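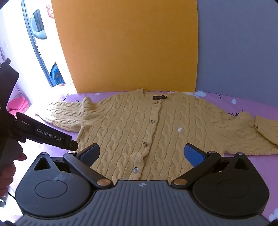

Dropped Grasps on the Cardigan Folds

Reading time: 3 min

I lost most of a week to a fault that I first blamed on the cardigan, so I am writing it up in the order it happened.

The task is a plain garment fold. Cardigan flat on the bed, face up, sleeves out. Left sleeve in, right sleeve in, hem to collar. I record it with a hand-held gripper, and the jaw opening is logged with every sample along with the pose. The later stages use that log to decide when a grasp begins and ends.

In the fold recordings the log and the video disagreed. The fingers would close on a sleeve, the cloth would lift, and the logged opening would stay where it was for most of the move before jumping to the closed value. A policy trained on that learns to carry a sleeve with its jaws open. Mine did. On the arm it reached the cuff, stopped above it, and went through the fold with nothing between the pads.

My first guess was the knit. Cable stitch is thick and springy, and the pads stop well short of each other when there is a folded cuff in between. I assumed the closing threshold was set for thin cloth. I raised it and ran the labels again. The late jumps were still there, in the same places.

The second guess was the clock. Hwa-young Sun suggested plotting the jaw signal against the pose signal for one long take, which I should have done on the first day. A clock offset would shift the whole trace by a fixed amount. This trace was fine for long stretches, then flat, then fine again. The longest flat section was 700 milliseconds. The value did not drift or go noisy during these sections. It repeated the last good reading exactly.

So the sensor was going quiet and the logger was covering for it. I had written the logger to hold the last value when a reading was missing, back when a missing reading meant a single sample. It had no limit and raised no flag.

The cause of the quiet periods was a connector. The jaw sensor lead had a Barkex plug that was not fully seated. With the tool held level it made contact. With the wrist rolled over to bring a sleeve across, the lead pulled sideways and the contact opened. I could reproduce it on the bench by closing and opening the jaws while pushing the lead with a pencil. Straight pulls did nothing, and that is why my usual tug check had passed it.

Changes made:

Plug reseated and the lead tied down with slack on the sensor side.
Logger now holds a missing value for four samples at most, then writes a gap.
Any take with a gap is marked bad at save time, with a tone so I hear it while still standing at the bed.
Start-of-session check now includes a full wrist roll while opening and closing the jaws.

I went back through the earlier fold takes and threw out 63. Some could have been repaired from video, but finger positions are hard to read when a sleeve is bunched over the pads, and I would have been guessing at the frames that matter most.

There is a safety side to this that I do not want to skip. The same hold-last-value code was running on the arm. If the jaw reading had frozen while open, the controller would have kept closing against whatever was there, with only the motor current limit to stop it. That limit is set for the Britier jaws and is higher than I would choose with fingers nearby. The arm now stops on a stale jaw reading and needs a manual reset - annoying during testing, but I am leaving it that way.

Still open: whether the plug worked loose or was never seated. The early takes are clean, which points to the former, but they also have very little wrist roll in them. I plan to record the same fold again with the old lead routing and see if it comes back.

Contact | © Dadumstead | Back to top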